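Search this site
Type and press enter

Descaling the boiler circuit without taking it apart

4 min read

I have put off writing up the kettle and boiler notes for most of the summer.

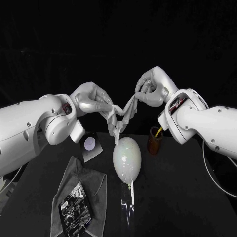
The water in Hakport is hard. The supplier's sheet gives 292 mg per litre as calcium carbonate, and my own drop test kit agrees with it to within one drop. At that level a kettle grows a visible crust in a fortnight. An espresso machine does the same thing out of sight, which is worse, as the first sign is usually a slow shot or a thermostat that overshoots.

My machine is an old Drekska single boiler, bought second-hand. The boiler is brass with a steel element. The manual says to descale every two months and gives no method beyond "use a suitable product". The two products I have used are Okska powder, a citric acid mix with a dye in it, and plain citric acid from the baking shelf. I can find no difference in the result. The dye does make it easier to tell when the rinse is finished.

The dose I settled on is 20 g to a litre of cold water. I tried 40 g once. It did not work any faster and it left a dull pink patch on the brass fitting under the group, where the zinc had presumably been stripped out. I would not go above 25 g again.

Procedure, with the machine starting cold:

Fill the tank with one litre of solution. Switch on and run 500 ml straight through the steam wand side, so that the boiler is full of acid and no plain water. Switch off before the heating light goes out. The solution wants to be warm, no more. Citric acid used hot in hard water can throw down calcium citrate, a white sludge that blocks the solenoid and is harder to shift than the scale was. I learned this with my previous machine.

Leave it for 20 minutes. Run a cupful through the group, wait again, and repeat until the tank is nearly empty. Then refill with fresh water and flush two full tanks, one through each outlet.

I weighed the boiler when it was out for a new gasket last year: 657 g with the scale in, element removed. After a soak in a bucket it had lost 7 g. That does not sound like much, but nearly all of it had been sitting in a ring at the bottom, around the outlet hole.

Tyra Fjeld wrote to ask whether vinegar would do. It will dissolve scale, but it is slower at the strength sold in shops and the smell stays in the rubber seals for days. I would keep it for shower heads.

The better fix is to stop putting hard water in. I have been running a Bodin filter jug since the start of August. The drop test on the filtered water reads about a third of the tap figure when the cartridge is new, and I am logging it weekly to see how quickly that climbs. The cartridges are not cheap, so the interval matters. I will post the readings once the first one is spent.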